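How to Hang a Fabric Backdrop and Put Big Paper Letters on It

Every October our craft group gets a table at the Westham open house, and every October I swear I'm going to do something nicer than a tablecloth and a stack of flyers. A plain black backdrop with big colorful letters has been my answer for a while now. It's cheap, it folds up into a tote bag, and people can read it from clear across the room.

What you need

A piece of black fabric wider than your wall (mine came from the remnant bin at Roussel and cost less than lunch)
Small metal clips
Cardstock in a bunch of bright colors
Scissors, pencil, glue stick
Removable double-sided tape, or pins if your fabric is thick

Cutting the letters

I sketch mine freehand, nice and fat, and then cut them out. If you don't trust your drawing, print them from any chunky font. I use one called Grutero at 338 points for the top line and go bigger for the bottom one.

Now the part I skipped my first year - give every letter an outline! Glue the cut letter onto a second color and trim around it, leaving a thin border. Pale colors especially need it. My first peach letters just looked kind of sad against the black.

Hanging the fabric

Start with a clip in each top corner, pull the fabric across until it stops sagging, and then add more wherever it droops. If you've got extra width, wrap it around the sides so you get a little booth instead of a flat sheet. It hides whatever junk is stacked against the wall, too.

Iron it first if you can stand to. I usually can't. Fold lines do show on black, but once there are bright letters on top most people are looking at those.

Placing the letters

Lay everything out on the floor before you stick anything up. For two words I like two rows, with the short word on the bottom in bigger letters. Let the top row follow a gentle curve and tip up a bit toward the right (a dead straight row looks crooked anyway as soon as one letter slips). Mix up the colors so no two neighbors match.

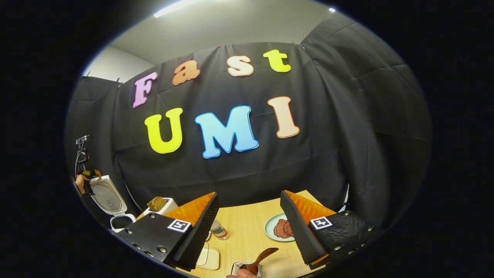 Two rows on black fabric, with a thin contrasting outline on each letter.

Press each letter down for a few seconds, then step back to the door and check it from there. The tape I use is the Foltow removable kind, and it peels off fabric without leaving fuzz all over the back of the cardstock. Store the letters flat in a folder, and roll the fabric on a tube if you've got room for one.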